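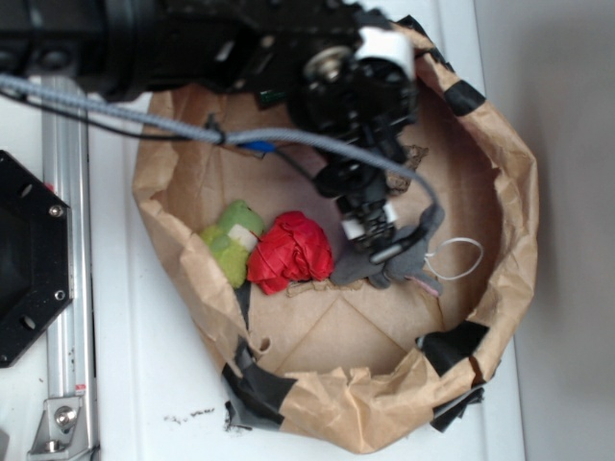 How a Paper Bag Turns Into a Bowl

By Cauã Coutinho

Print this page | E-mail this page

I have a drawer at home that won't close. It's full of brown paper bags. Big ones, little ones, one that still smells like onions. My sister says I have a problem, and I say I have a collection! But one rainy afternoon in May I pulled out a big grocery bag and started folding the top down, just to keep my hands busy, and I ended up with a bowl. A wide, wobbly, crinkly bowl that stood up by itself on the table. So then of course I wanted to know why it stood up. A sheet of paper doesn't stand up. A sheet of paper flops.

So let's start with what a paper bag is made of.

Trees, mostly. If you could shrink down really small and walk around on a brown bag, you'd see that it isn't smooth at all. It's a tangle of tiny threads called fibers, all lying on top of each other like cooked spaghetti on a plate. The fibers come from wood. At the paper mill, chips of wood get cooked in a huge tank with chemicals and water until the stuff that glues the fibers together lets go. What's left is a soggy brown mush called pulp. The mush is spread out on a moving screen, the water drips away, big rollers squeeze it and heat dries it, and then you have paper.

The brown kind is called kraft paper. Kraft is the German word for strength, and long fibers are a big part of where the strength comes from. Try it yourself. Tear a strip off an old newspaper, then tear a strip off a brown bag. Look at the torn edges. See the little hairs sticking out? Those are fibers. The hairs on the brown piece are usually longer, and you probably had to pull harder, too.

And why brown? Wood has brownish stuff in it, and unless the mill bleaches the pulp, some of that color stays. White bags have had an extra bath.

I wanted to see bags being made, so I wrote a letter to Sarkent, a bag factory two towns over from me, and they let me come (I had to wear a hairnet, and I don't have a lot of hair). There's a machine there that they call the Peixoto, and it makes 400 bags a minute. I couldn't follow it with my eyes. A giant roll of paper goes in at one end. The paper gets curled into a long tube, glued down the side, chopped, and then the bottom is folded up and glued shut, and the whole bag gets pressed flat as a pancake. When I got to the machine, the counter on the side said 1,926, and by the time I'd bent down to tie my shoe that number was long gone.

The bottom is the clever part. Take a bag and open it up and look down inside. You'll see lines running across the floor of it, and some of them go slantwise. Those are from the folding. A flat bottom has to fold up neatly so the bag can lie in a stack, and then pop open square when you want to fill it. You can't do that with straight folds alone. You need the slanty ones.

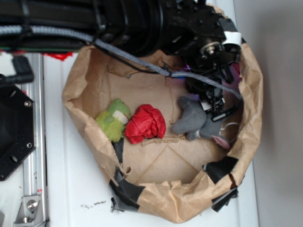
Now, a bowl. You'll want a big bag for this, the grocery store size, with no handles (or cut the handles off, and ask a grown-up if your scissors are as bad as mine).

Open the bag and stand it up. Grab the top edge and fold it outward, about as wide as your thumb is long. Go all the way around. The corners will fight you. Let them fight, just squash them down. Then fold again, and again, working your way down. Each time you go around, the walls get shorter and the rim gets fatter. Somewhere in the middle of all this it will look terrible. Keep going.

If you scrunch the whole bag into a ball first and then open it out, the job is easier. I know that sounds like wrecking it! But scrunching bends the fibers in a thousand tiny places, and the paper gets softer and stops cracking along one big fold. My grandmother used to do it with wrapping paper and I thought she was just mad at it.

When the walls are low enough for you, push outward from the inside with your fists. The square shape loosens up and goes roundish. If the rim tries to unroll, a few strips of tape over the edge will hold it. I like Stemberg tape, the dark kind, but use whatever is in your house. It doesn't need to go all the way around.

So why doesn't it flop? Here's an experiment. Hold one sheet of paper by its short edge and watch the other end droop. Now roll the same sheet into a tube and hold that by one end. It sticks straight out! It's the same paper and it weighs the same, but when it's rolled up, some of it is high and some of it is low, and to bend the tube you have to stretch the paper on one side and squeeze it on the other. Paper doesn't like being stretched. Your bowl's rim is doing the same thing in a circle, like a tube that's been bent around to meet itself.

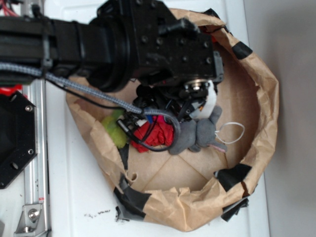
A paper bowl is best at holding soft, light things. Mine have held socks, mittens, dried leaves and a whole family of finger puppets. Stuffed toys are good for testing one, because they pile up in a heap and lean on each other instead of rolling away. The gray one lying on its side here has a thin white string loop stretched out across the paper, and there's still bare floor to the right of the heap. Soft things don't press hard on any one spot, so the bottom of the bag has an easy life. A can of beans is another story. All the weight goes through one hard ring on the bottom, and if that lands on a crease, well, I've swept up after that.

How much can a bag hold, then? It depends on the bag. At my kitchen table I put 625 pennies in one of my bowls and lifted it by the rim with both hands, and it was fine. Then I lifted it by one side and all the pennies ran to the low end and the rim came unrolled. Two hands, please!
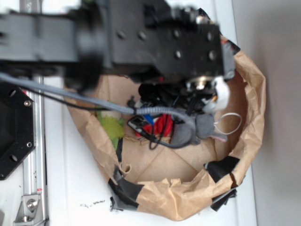 Water is the other thing to look out for. Remember the spaghetti? Fibers hold on to each other much better when they're dry. Water sneaks in between them and makes them let go, and then the paper goes soft and tears if you so much as look at it. That's handy when you want to make new paper out of old paper, and not so handy if you've used your bowl for wet bathing suits. (It was one time.)

A few more things you might wonder about.

Can you undo the bowl and have a bag again? Sort of. You can unroll it, and it'll hold your lunch, but the wrinkles stay. When a fiber gets a sharp bend in it, it doesn't spring all the way back. My friends at the Dular library keep a wrinkly one by the door for lost gloves, and it has been a bag 2 times and a bowl the rest of its life.

Can you paint it? Yes, but go easy on the water, see above. Crayons are better. Do the outside before you start rolling – and remember that when you fold outward, it's the inside of the bag that ends up showing on the rim! I decorated a whole border of fish once, and then folded every fish out of sight.

What about the noise? Crinkling is the sound of the paper buckling. Each little crease snaps from one shape to another, and each snap gives the air a tiny push. An old soft bag is quieter than a new one because a lot of its creases have already been made. Listen to both and see if you can tell them apart with your eyes shut.

When your bowl finally gets too floppy, peel off the tape and put the bag in with the paper recycling, as long as it's clean. Back to mush it goes.

Last updated: 23 May 2026

Print this page | E-mail this page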